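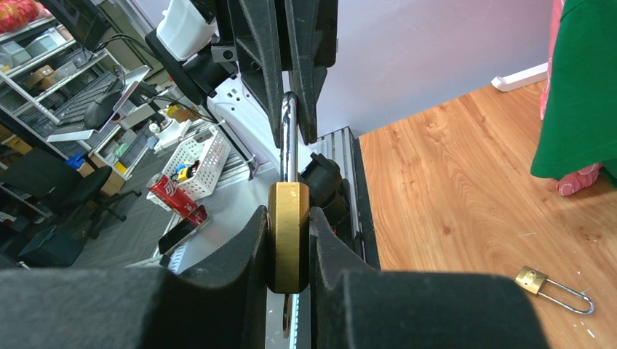
Gijs Goossens reckons the slip at the shackle is pad wear and wants new pads on both arms before anyone touches the force settings. Disagree on the order. Pads are at 1142 cycles and the last set went up to 4000 before the foam let go. Checking zero offset first.

Cell 2, padlock handover, Sunday, late shift

Fault: lock rotates in the grip when the second arm takes hold. Worse on the right arm.

1. Jog both arms to handover pose at low speed. Wrists line up by eye, yaw on the right looks a hair off. Log it, don't correct yet.

2. Right gripper closed on a lock with the shackle open, left gripper open opposite. Read the closing current on the right: 195 counts over the left for the same commanded width. Loose locks and key stay on the table for the pick test. Check purple cable slack at both wrists before moving on. 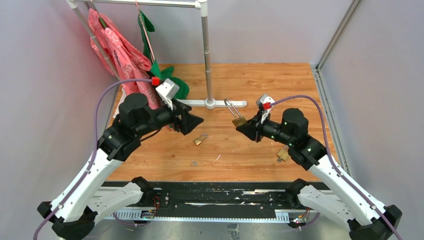
3. Re-zero right gripper, fully closed, nothing in the jaws. Offset was stale from the Wuvov firmware load in April. Saved to the controller, and to the Sullivora share as well.

4. Repeat the current reading. Within spec on both sides now. Yaw still off, will shim at the flange if Mirta agrees.

Open: pads stay on for now. Gijs to inspect at 2000 - Si-woo has the spare set in the Insaurralde drawer. Cable track not greased.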